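How to Sort a Drawer Full of Old Paper Receipts

Tralatham Home Notes, 30 May 2026

When I moved to my present apartment I carried with me two shoe boxes and one deep drawer of receipts. I had kept everything, from the refrigerator to the bus tickets. It took me a long weekend to bring order in it, and I made several mistakes which you can avoid if you read this page before you begin.

What you need

A large table, a pencil, plain envelopes, a small stapler, and a phone or scanner. Do not buy a special filing system at the start. You do not know yet how much paper will stay with you. In my case there were 378 receipts in the drawer alone, and after sorting I kept less than a quarter of them.

Step 1. Take everything out

Empty the whole drawer on the table. Do not read the receipts yet, only make them flat. If a receipt is folded in four, open it and press it under a heavy book for one hour. Remove rubber bands, they become sticky with the years and leave brown marks.

Step 2. Make the first piles

I use four piles: warranty, taxes, home repairs, and throw away. A receipt that could belong to two piles goes to the one with the longer keeping time. Please work quickly here. If you stop for every paper and remember the dinner or the trip, you will be at the table until October.

How long you must keep tax papers depends on where you live and on your kind of work, so check the rules of your own tax office before you throw away anything from that pile.

Step 3. Save the faded ones

Most shop receipts are printed on thermal paper. This paper becomes pale with heat and light, and also from contact with some plastic sleeves and adhesive tape. My receipt for the Morker washing machine was almost white after two summers near the window. Scan or photograph such receipts first – before you sort them further. Save each file with the name of the shop, the product and the year, for example "Purba kettle 2024." 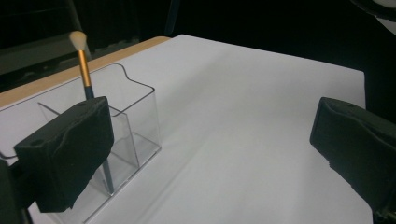
Tralatham Home Notes, No. 2

Step 4. Put the small piles in containers

Now you can decide about the containers. For papers which you need often, a clear box with compartments on the desk is comfortable, you find the thing without opening anything. For the long keeping I prefer envelopes in a closed drawer, where no light comes in. Write the year on the envelope with pencil and not on the receipt itself.

Step 5. Staple the warranty cards

Each warranty card should be together with its receipt. Staple them in the upper left corner, away from the printed date and the price. For my Nimider lamp I had the card in the kitchen and the receipt in the bedroom, and when the switch broke I searched one full evening.

Step 6. Destroy the rest

Receipts with your name, address or part of a card number should be cut or shredded. In many places thermal paper is not accepted with the normal paper recycling, so ask your local service where it must go.

Keeping it in order

Put one envelope near the door and empty your wallet into it every evening. Once a month sort this envelope with the same four piles. For me it takes ten minutes, a little more in the month after the holidays.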